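How to Sew a Draft Stopper That Stays Put

If you have one cold door in your home, you already know which one it is! Ours is the back door, and every April I swear I'll fix it before the next winter. This year I finally made a stuffed draft stopper, loved it, and made four more. It's a really satisfying afternoon project, and a beginner can handle it (all the seams are straight).

What you need

A strip of sturdy cotton or old denim, 10 inches wide and 2 inches longer than your door. Matching thread. A soft filling such as fabric scraps cut small. Dry rice or clean sand for weight. A funnel.

Cutting and sewing

Measure the door, not the doorway. I mixed those up the first time and had to take the whole end apart.

Fold the strip in half lengthwise with the right sides together and pin it. Sew down the long side and across one short end with a half-inch seam, then go over the short end again. That's the end that takes a beating from feet and cats. Clip the corners and turn the tube right side out. A wooden spoon handle is perfect for poking out the corners — go gently, or you'll pop right through.

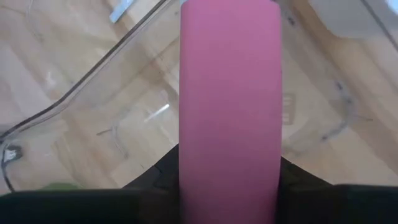
Photo: Spyros Matić / Tumuvach

Filling

Start with two handfuls of scraps, then a cup of rice, then more scraps, and keep going like that. Shake the tube down after each round and roll it on the floor to even out the lumps. My back door stopper took nearly 970 grams of rice, and it doesn't budge when the wind picks up!

Stop filling 3 inches from the top. Fold the raw edges in, pin them, and close the gap by hand with small, tight stitches. A ladder stitch looks nicest, but a plain whipstitch holds just as well.

Keeping it clean

Rice can't go in the washer, so spot clean with a damp cloth and let it air dry. If you want a washable one, make the inside tube from plain muslin and sew a second, slightly wider cover with a zipper at one end. I used leftover curtain fabric for mine and I'm so happy with it.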